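# Eight-hour stopover in Sovden: leave the airport or stay put?

Asked April 28, 2020 in **Stopovers & Connections**

I know, I know, nobody is going anywhere. I'm sitting at home with a pile of airline credit that has to be used on the original route, so I'm planning a trip I may take when I'm old.

The route goes through Sovden with a long daytime layover, landing mid-morning and leaving in the evening. I did this connection once before and spent the entire thing on a metal bench beside a shop that sold only smoked fish and neck pillows. I would like to do better. My questions:

- Is there time to get into the old town and back without having a heart attack at security?
- Is the luggage storage any good, or do I drag my bag over the cobblestones like a penitent?
- The Vovon bus or the train?

I'm travelling on a Canadian passport with one carry-on and a bad knee. Not fussed about museums. Very fussed about lunch.

---

## Answer 1 (accepted)

Go into town. Eight hours is plenty, provided you accept that it isn't eight hours. Take off one for getting out of the airport, because the immigration hall has 9 booths and I've never seen more than 3 of them with a human inside. Take off another two for coming back early enough to satisfy whatever part of your brain does the worrying. The remaining five are yours.

**Bus or train.** The Vovon bus. The train is faster on paper, and the paper is lovely, but the station is at the far end of a car park that seems to have been laid out by someone paid by the metre. With a bad knee you'll hate it. The bus stops right outside arrivals and takes 54 minutes to the old harbour. It always takes 54 minutes. I've done it in snow and in blazing sun and once behind a tractor, and I can't explain it.

Buy the return ticket from the machine before you board. The driver will sell you one too, but at a price that expresses his feelings about it.

**Luggage.** The storage counter is one level down from arrivals, past the car rental desks. They take carry-ons for a flat fee and give you a paper stub. Do not lose the stub. I lost the stub. There is a form for people who lose the stub, and it asks for the number on the stub.

**Lunch.** Räsänen, on the harbour side of the market hall. It's a lunch counter with a short menu and shorter patience. Get the fish soup, which comes with dark bread and more butter than any doctor would sign off on. Be there before noon or you'll be standing behind the entire municipal works department. Cards are fine.

After that, walk along the water as far as the knee allows. The old town proper is up a hill with 400 steps, a figure the tourist office prints on everything as if it were a selling point. There's a funicular round the back, by the chapel, which they print on nothing.

Head back to the bus no later than four hours before your flight if it's a Friday-ish sort of crowd, three and a half otherwise. The evening security line is slow but it does move, and the smoked fish shop is now on the other side of it, so you won't miss out.

> **Comment from the asker:** This is wonderful, thank you. Can the funicular be paid by card or is it one of those coin situations?
>
> **Reply:** Coins. There's a change machine at the bottom. It was out of order for both of my visits, so ask at the bakery across the road and buy something small out of decency.

---

## Answer 2

Personally I would never leave the airport on a layover, too risky. My brother-in-law left one in Warnus and missed his flight by four minutes and they made him buy a whole new ticket. Different airport, but same principle.

There are benches.

> **Comment:** The asker has met the benches.

---

## Answer 3

Mostly agree with the accepted answer, with some corrections from someone who has been through there more often than is healthy.

1. The bus is great but runs once an hour after lunch. Miss one and your relaxed afternoon turns into a brisk one. Photograph the timetable at the stop, as the one online belongs to some earlier civilization.
2. Räsänen closes for part of April, and the sign telling you so is only in the local language. If the chairs are up on the tables, that's your sign. Second choice is the bakery at the bottom of the funicular, where the cardamom buns are excellent and the coffee is hot, which is as far as I'll go.
3. Check whether your two flights are on one ticket. If they're separate bookings, you're on your own if anything slides, and I'd add an hour to every number in the answer above.
4. Canadians didn't need anything besides the passport last time I went through, but that was before all this. Look it up again the week you fly.

And pack light! I know you said one carry-on, but the storage counter weighs them, and the clerk has the face of a person who enjoys it.

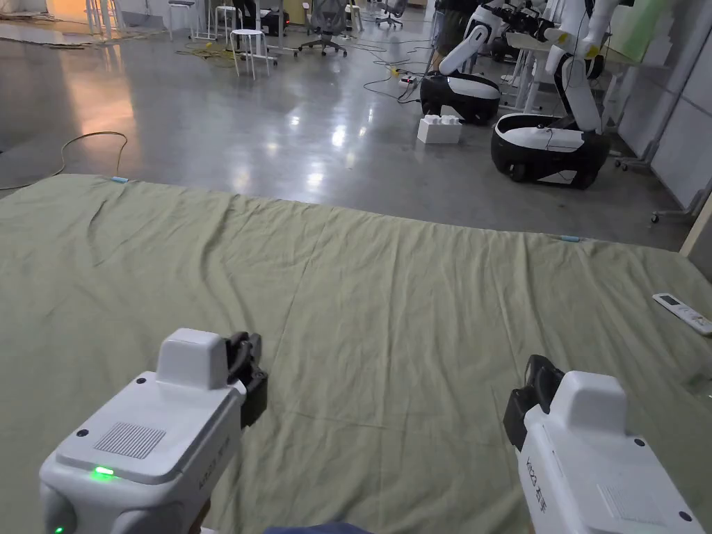 *Green cloth on the floor, with the white grippers at the near side.*

One more thing on the knee. The harbour walk is flat but cobbled for the first stretch, then turns to proper pavement after the second bridge. If you get off the bus one stop early you skip the cobbles altogether. The stop is called Customs House. There's no customs house there, and people in town get a bit defensive if you ask.

> **Comment from the asker:** Noted, all of it. Will report back at some point this decade.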